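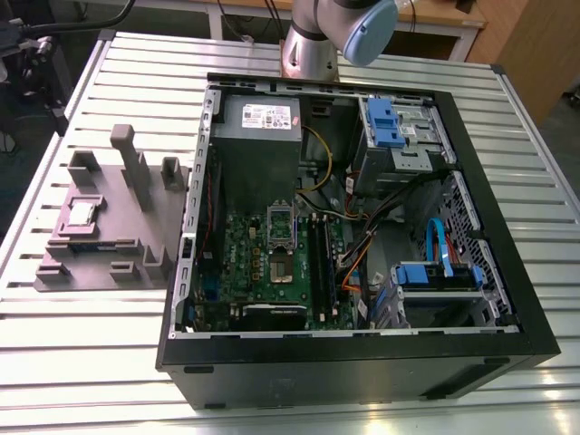 What happens to the water meter readings from the Eltden side when a meter has been swapped partway through a billing period?
The closing figure of the old meter and the opening figure of the new one are both entered on the changeover card, and the two part-period totals are added before the bill is issued.

Eltden Water District
Metering and Billing Working Group
Minutes of the meeting held October 4, 2000

1. Minutes of the previous meeting
The August minutes were accepted with one correction. Under item 4, "service line" should read "service valve."

2. Matters arising
The question printed at the head of these minutes was received from a customer on Mulder Road. The answer was agreed at the meeting and will go on the back of the changeover card at the next printing. The billing office noted that cards are still arriving with the opening figure left blank. Field crews are to write the figure in full, including leading zeros, even when the new meter reads zero.

3. Meter replacement program
The district has 1,194 active residential connections. Of these, 314 are still on the older brass meters with the sealed register. Replacement is proceeding by route, starting with Mulder Road and the streets north of it. The Kollix meters supplied under the current order have been bench tested at low, medium and high flow. All units in the test lot were within tolerance at medium and high flow. Three read slow at low flow and have been set aside for return.

There was discussion of whether to test every unit at low flow or continue with sample lots. The bench can only take one meter at a time at the low rate and the run is long. Agreed to continue with sample lots until the supplier has replied on the three returns, then review.

It was pointed out that the Kollix body is slightly shorter than the old meter and needs a spacer on older setters. Spacers are in stock. Gaskets are not - the last order was the wrong bore and has gone back.

4. Unaccounted water
Production at the Clusik well field was compared with billed consumption for the last quarter. The gap remains highest in the low zone. Part of it is timing, as the well field is read on the first of the month and the routes are read over the two weeks following. The group asked for the comparison to be run again with the well figures adjusted to the route dates.

Hydrant flushing is not being logged the same way by both crews. One records minutes open, the other records an estimated volume. Agreed that both will record minutes open and pitot pressure, and that the office will do the conversion.

5. Estimated reads
Five accounts have been estimated for three consecutive periods. In each case the meter pit is inaccessible. Two are under parked vehicles, two are paved over, and one has a lid that will not lift. Letters are to be sent. The paved pits will need a work order, and the question of who pays for cutting the asphalt was referred to the district manager.

6. Rate table
The draft table was circulated. The second tier now begins at the same volume for all meter sizes, which was not the intention. To be corrected and recirculated before it goes to the board. No other changes were proposed.

7. Other business
Route book for the Clusik end is out of sequence after the new connections were added at the back. Renumbering to be done before the next read.
The request for a second valve key was approved.

8. Action items
Billing office - revise changeover card, send access letters, correct rate table.
Field crews - adopt new flushing log, return three meters, reorder gaskets.
Well field operator - supply daily production figures for the quarter.

Next meeting to be set once the supplier's reply is in hand.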